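By T. Stępień
January

The Varko building is at the far end of the Zamau industrial park, past the tire warehouse, and the bus stops on the wrong side of the road for it. I walked the last stretch along the fence and came in through the loading door, where a paper sign said VISITORS and had an arrow on it. Coffee was on a folding table. There were name stickers but no pens, so most of us went without.

Varko does contract work for companies that want a robot to do something nobody has programmed one to do yet. Sustley, which runs commercial laundries, is the biggest customer at the moment, and the open day was mostly a chance for Sustley's plant managers to see where the money was going. The rest of us were let in as well: a few people from the trade press, some students, and a man who had come about a job and was sent upstairs.

The tour started in the machine shop. They make their own brackets and their own finger pieces for the grippers, and a tray of rejected ones was passed around. The fingers wear at the tip from rubbing on tabletops. The guide said they had tried a softer material that held cloth better and wore out faster, and had gone back to the hard one. After that came the server room, seen through a window, and then the floor where the teaching happens, which was the part I wanted to see.

They teach the robots in two ways there. The older way is by hand. You put the arm in a mode where the motors only hold its weight, take it by the wrist, and move it through the job yourself while the computer records every joint. I was allowed to try this on a single arm that was learning to put a lid on a plastic tub. The arm is easier to move than it looks, but it doesn't like to be hurried. When I pulled fast it stiffened and stopped, and the operator had to clear a fault on the screen. My second try went in the log as usable. My first was deleted while I stood there.

The trouble with guiding by hand is that your own arms and body are in the way of the cameras, and it takes both of your hands to guide one gripper well. For jobs that need two grippers at once they use remote control. The operator sits at a pair of small arms, built to the same proportions as the big ones, and whatever the small arms do the big ones copy. The triggers under the index fingers open and close the grippers.

Most of the remote work goes to clothing. Sustley's laundries wash uniforms and also ordinary clothes for care homes, and the ordinary clothes are the hard part. A uniform jacket comes through in large numbers and always has the same cut. The care home loads have everything in them, and the pieces come out of the dryer in whatever shape they like. Folding them is still done by people, standing up, for a full shift.

A run goes like this. The operator says the name of the task out loud, presses a foot pedal to start recording, and works until the piece is done or clearly spoiled. Another press stops it. Then comes a keep or discard decision, made right away by the same person. Varko has 3,295 kept runs on clothing so far. I asked how many had been thrown out and was told they don't keep a tally, which surprised a couple of the plant managers.

I watched from behind the tape for a good while. It is slow. A fold that takes a person a moment takes much longer through the arms, and a lot of that time goes into getting hold of the fabric at all. With a thin shirt the fingers have to go down hard enough to pinch one layer without dragging everything under it. The operators have a habit of pressing one gripper on the cloth to hold it while the other one hunts for an edge. They were told not to correct for this or try to look neat, and to fold the way they would if nobody was recording.

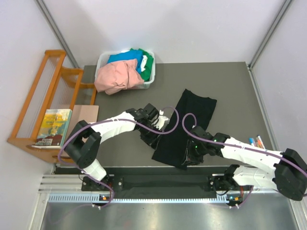 Dark fabric is disliked by everyone who works there. The wrinkles hardly show up on camera, so the operator has less to go on and so does the software afterward. One of the Sustley people asked if they could sort the dark things out and leave them for the staff. The answer was that they could, but then someone would be standing there sorting, and the saving would be gone.

The operators work in turns of 2 hours and then do something else. Several of them came from laundries, which Varko prefers. I asked one if it was strange to fold a shirt without touching it. She said the first week was bad, that she kept squeezing the triggers too hard as if that would help her feel the cloth, and that now she mostly watches the fabric and forgets about her hands. There is no force feedback on the small arms. It is on the list for the next version.

In the afternoon they showed us the arms running without an operator. Of 6 towels, 4 were folded and stacked. One was folded with a corner sticking out and was put on the stack anyway. On the last one the right gripper closed on nothing, went through the rest of the fold with empty fingers, and returned to its starting position. A technician stopped it there. Towels are the easy case, and shirts were not attempted in front of us.

The question session was held standing up by the coffee table. The plant managers wanted a date and did not get one. They did hear that collection on shirts will go on through the spring and that a first cell will be placed in one of the Sustley laundries for towels only, with a person next to it. One of the students asked if runs recorded by a poor folder did any harm. The reply was that a few do no harm and a lot of them do, and that they had once had to pull a whole batch in which the sleeves were being tucked the wrong way.

Parking is behind the building for those who drive. Visitors were asked to return the safety glasses to the box by the loading door, and the next open day will be announced on the Varko site when they have something running with shirts.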